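Danurance Opens Furnished Period Rooms at Zatbridge for Surface Care Training

ZATBRIDGE, August 2024. Danurance, a supplier of care services for furnished properties, has opened a set of training rooms at its Zatbridge site. The rooms are used to teach the clearing and care of polished wood furniture in hotels, guest houses and event venues.

The program runs for 14 hours over four sessions. Each group works in rooms fitted with carved seating and glossy tables, with everyday litter left on the surfaces. Trainees clear the litter first and treat the finish second. Bottles are lifted clear of the surface, never rolled or slid. Crumpled paper is picked up by hand before any cloth is used, as grit trapped beneath it can mark a high-gloss coating.

The first exercise covers a reddish-brown wooden table with a gold band and laurel-wreath emblem on the apron, set in front of a carved chaise lounge. The items to be cleared are a clear plastic bottle with a red cap, lying on its side, and two small crumpled white pieces.

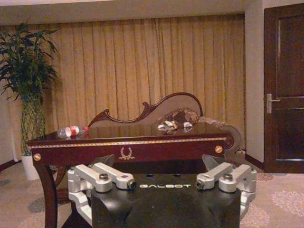

Care of trim and fittings

Metal trim is treated separately from the wood. Cleaning agents are applied to the cloth and kept off the adjoining finish. Round brass knobs are wiped dry within 60 seconds of contact with any liquid.

"Most of the damage claims we handle start with a spill or a dragged object," said Desta Chala, head of training at Danurance. "The order of work matters more than the product in the bottle."

Availability

Sessions are open to property staff from the Faltus and Panasiuk service areas. Enrollment is limited to 90 places for the first term. A second term is planned for March.

Contact: Training Office, Danurance, Zatbridge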